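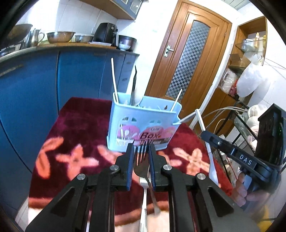

4 Loading the cutlery basket

4.1 Before the first wash
1. Switch the dishwasher off at the wall and open the door fully.
2. Pull out the lower rack until it reaches the stops.
3. Seat the basket on the two pegs at the front left of the rack. It clicks when both pegs are engaged.
4. Spin the lower spray arm by hand. It must turn a full circle without touching the basket.

Note: On the Wandholm 24 the basket fits on the right. The pegs are otherwise the same.

4.2 Loading
1. Scrape off food scraps. Rinsing is not required.
2. Place forks and spoons with the handles down. Mix the two in each compartment so that spoons do not nest.
3. Place table knives with the blades down.
4. Lay ladles and other items longer than 222 mm flat in the upper rack.
5. Close the basket lid if small items such as teaspoons are loaded.

CAUTION: Sharp knives must not stand point up. Load them last and unload them first.

Do not wash the following in the machine: silver plate, horn or bone handles, glued handles, cast iron.

4.3 Choosing a programme
Use Daily for normal soiling. Use Intensive for dried egg, starch or fat. Quick does not include a drying phase and leaves cutlery damp.

4.4 Unloading
1. Wait 15 minutes after the end signal. Metal parts stay hot for longer than plates.
2. Empty the lower rack first, so that drips from the upper rack do not fall on dry items.
3. Lift the basket straight up by its handle.

4.5 Rust spots and film
Brown spots usually come from another item in the load. Remove the item and wipe the spots with a non-abrasive metal cleaner. A white film points to hard water: check the salt level (section 6.2). Replacement baskets are ordered under spare part number 80.

Section revised 28/04/2024, A. Saavedra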